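Workshop notebook / Glue and finishes

July 7, 2024

Hide glue, second round. In June I wrote that the old recipe is too thick for the chair joints, and Oona Halonen agreed after she tried it on the Pesonen stool. So now I compare two batches with more water. I write it down the same day, because last time I waited and then mixed up which jar was which.

Batch A: dry granules from Damis, 405 grams for the whole tin, and I used only a small part of it. Soaked overnight in cold water, a little more water than granules by weight. In the morning the granules were swollen and soft all the way through, with no hard center. Batch B: the same granules with double the water, soaked the same time.

Both were warmed in the water bath. I keep the bath hot but never near boiling, and I stir with a flat stick. Batch A ran off the stick in a steady line and broke into drops near the end. Batch B was thin like milk and I did not trust it, but I wanted to have the numbers for both.

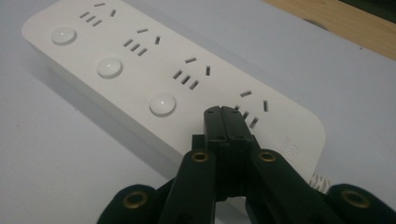
Test joints: 16 small blocks of birch, planed the same morning, glued in pairs. Four pairs with A and four with B. I warmed half of the blocks on the radiator shelf before gluing, and left the other half at room temperature. It makes a big difference how much time you have. On the cold blocks the glue from A started to gel before I had the clamp straight, and one pair moved a little when I tightened it. I marked this pair with a cross and will not count it.

On the warm blocks I had enough time to rub the joint, feel it grab, and then put the clamp without hurry. Oona says her teacher never used clamps for such small pieces, only the rubbing. Maybe we try this next time, but I don't want to change two things in one test.

Squeeze-out: with A there was a clean bead on both sides. With B almost nothing, and end grain looked dry after a short time. I suspect it drank the glue. If somebody wants to use B, it should be only as a first coat for sizing, and A on top of it after it has gelled.
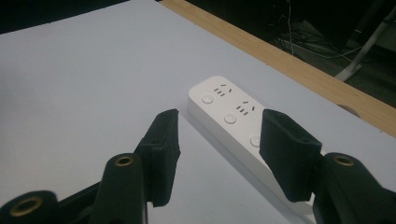

The water bath needs a better routine than we have now. Twice this summer the glue was left warm through lunch and came back brown and smelly, and such glue I throw away without testing. From now on, please unplug the pot when you leave the room, even for a coffee. A white power strip with multi-pin outlets, like the one on the pale tabletop, is good enough for the glue pot and a lamp, but keep it far from the bath, and lift the pot with two hands so that no water runs along the table. The lid stays on, otherwise the glue gets a skin and then the skin gets into the joint.

I also looked at the sheet that came with the Storkitz liquid glue, the one in the bottle. It has a longer open time, and for the Holtari cabinet, with its many small moldings, this could be useful. But the bottle was opened long ago and I could not find a date on it. I put one drop between my fingers and it stayed slippery for a long time — not a good sign. New bottle needed before we can say something fair about it.

To do:
- break the test pairs after 5 days, A first, and write down if the wood or the glue line fails
- weigh the leftover dry granules and close the tin properly
- put labels with a date on all jars in the fridge, also the old ones
- ask Oona if she still has the small brush with the string binding, the metal one makes dark spots in the glue

One more thing about the cold blocks. I think the room was colder than usual in the morning, the big door was open for the timber delivery. I did not write down the temperature and this is my mistake. The thermometer hangs now next to the clamp rack.

Filed under: Glue and finishes, Test joints, Chairs
Questions about this notebook: ask at the bench or leave a note | © Workshop notebook | Back to top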